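Minutes — Falby Shared Pantry, monthly get-together
Mon 27 June, back room at the Rokmont building

Present: me (taking notes again, so blame me for the spelling), Miyuki Kikuchi, Usman Ghauri, plus the two new folks from the Hernar Street side. Apologies from the Naidu family, who are away until next week.

1. Last meeting's notes
Everybody had read them, or said they had. One fix: the shelf paper was bought in April and I had put it under May. Changed.

2. Fruit bins
This took up most of the evening! Usman wants all the fruit in gray bins from now on and the wicker baskets retired. He's right that the baskets are a pain to wipe out, and I said so, but Miyuki likes how they look by the door and so do I, a little. We went back and forth for a while and landed on gray bins for anything people help themselves to, baskets for the bread only.

Then came the question of what goes in with what. I've been putting pears and oranges in the same bin because that's how they come in, and I don't see the harm if they get taken the same day. Miyuki would like the pears kept apart when they're soft — she had to throw out a whole layer last month and it was a sticky job. Agreed: mixed bins are fine on pickup days, but anything staying overnight gets sorted by kind.

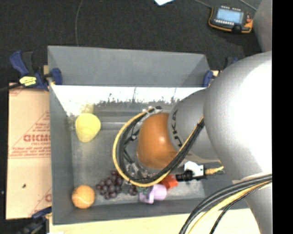 We also agreed not to pile the fruit up. One layer on the bottom, and if there's more than that, start another bin. Usman asked if this meant buying more bins and yes, it does, see the next item.

3. Money
We have $179 left in the supplies envelope. Miyuki found plain bins secondhand and thinks $40 will get us enough for the summer. Everybody happy with that. Usman will pick them up in his truck. The bigger fridge came up again, and we'd all love it, but we're not there yet, so it stays on the list.

4. Flyers
We still have 75 of the old ones with the wrong closing time on them (my fault, sorry again). I'll fix them by hand with a marker and put them out at the laundromat and the library. New ones can wait until these are gone.

5. Anything else
One of the Hernar Street folks asked if we take homegrown fruit. Yes please! Just bring it in a bag with your name on it and leave it on the counter, and whoever is on shift will look it over.

Miyuki reminded us that the dish towels go home with whoever used them last. I have three of them in my car.

To do
Usman: pick up the bins
Miyuki: labels for pears, oranges and "mixed"
Me: flyers, towels, ask the Naidus about the spare key

Next meeting same room, same time, and Usman is bringing the coffee.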